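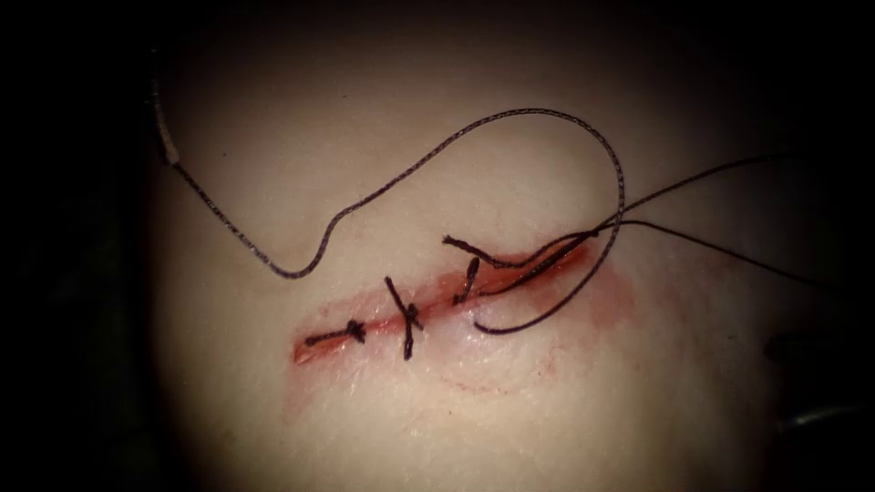 Small bites, even gaps

31 October 2023

I have knots on the brain. I tied one in the drawstring of my pajama pants this morning and then stood there checking whether it was square before I'd even had coffee. It was a granny. I redid it.

If you've been reading for a while you'll remember I signed up for the fall wound closure course over in Trellau, and that I was going to write about it every week, and that I then wrote about soup for two months. Sorry! I like soup. But we're deep into simple interrupted sutures now and I have a lot of feelings, so here come all of them at once.

The simple interrupted stitch is the one everybody pictures when they hear the word "stitches." In one side, out the other, tie it, trim it, move along and do it again. Every stitch is its own little thing with its own knot, so if one goes bad the neighbors are still holding. It's the first one you learn and I figured I'd be through it in an afternoon and on to the pretty ones (I have my eye on the subcuticular, where everything disappears under the skin and you look like a wizard). That was the first week. I am still on simple interrupted.

My problem is angles. You want each stitch to sit square across the cut, like rungs on a ladder. When I look at a row with three tied, there's nearly always one standing up nicely across the line and one that has slumped over until it's lying almost along it. Same thread, same cut, same evening. Stamatia Raptis, who teaches our group, calls those the sleepers. She'll lean over your shoulder and go "mm, sleeper," and keep walking. I've started saying it at home about the cat.

Spacing I'm okay at! I sewed a lot of doll clothes as a kid and I think my eye just got trained early. Fairly even gaps come pretty naturally to me, and I'd like that noted somewhere, so I'm noting it.

Tails are a whole other subject. You tie, you trim, and you leave a bit sticking out on each side of the knot. Leave them too long and they flop into the next stitch and you catch them with your needle and say a word. Cut them too short and the knot can work itself loose. I'm a chronic over-trimmer. I get scissors in my hand and I want everything tidy, same as with bangs, same results. Stamatia makes us leave them a touch longer than feels right and I'm slowly coming around.

The knot is supposed to end up off to one side too, sitting on the skin next to the cut instead of right down on it. I knew this. It's on the first page of the handout (which is 143 pages long, I had it spiral bound, I love it). And still, about every other time, I pull the last throw down and there's my knot parked right at the edge of the wound like it's waiting for a bus.

Now, the thread. Can we talk about the thread? I went in thinking thread was thread. I'd bought a practice kit from Tener for $47 and was very pleased with myself, and then I tried the braided stuff one of the other students had brought and it was a different life. The braid grips itself. You put down the first throw and it more or less stays while you set up the second one, where my slick stuff had been springing open every single time and I'd been blaming my fingers. Look at it up close sometime, it's got that speckled texture like a tiny climbing rope. The drawback is that it frays at the ends if you fuss with it, and I fuss.

There's also just so much of it. A new strand feels about a mile long, and you've pulled it through and you've got the short end where you want it, and the whole rest of it is lying all over your work in big loops. A good half of the job is managing the loose part. My old habit was to sweep it out of the way and forget it, and then I'd go to tie and find I'd made a loop around something I didn't mean to. These days I stop for a second after every pass, before I start the tie, and look at where both ends have gone. It's slow. I'm fine with slow.

And then the wrap, my favorite bit, the part that looks like nothing when somebody good does it. The thread goes around the tip of the instrument, the tip goes and picks up the short end, and you draw it back through the loop and lay it flat. The loop wants to slide off the end the whole time. If it's too tight it won't come off when you need it to, and if it's too loose it has already left. I must have dropped that loop more times than I've dropped my phone. 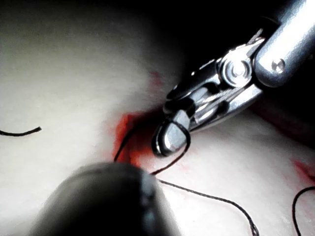 Thread around the tip, with the long tail trailing away over the pad.

What finally helped me was keeping everything low and close to the pad. I'd been lifting way up in the air to do my wraps, I guess so I could see, and every inch of height gave the thread more room to wander. Down close there's nowhere for it to go. Chan, who sits across from me and whose rows are disgustingly neat, had been doing it that way since day one and never said a thing, and when I brought it up he said he thought everyone knew. Thank you, Chan.

Next class we start on running stitches, one long strand all the way down the cut with a knot at each end. Fewer knots! More chances to ruin the entire thing with one bad tug! There's a practical in December and I'd like to be rid of the sleepers before then, so I'm putting in a little time most evenings after dinner.

I still have to take the 913 over to Nallby this week for more thread, and the shop closes early, so that's my afternoon gone. Soup recipe on Friday. It's the leek one.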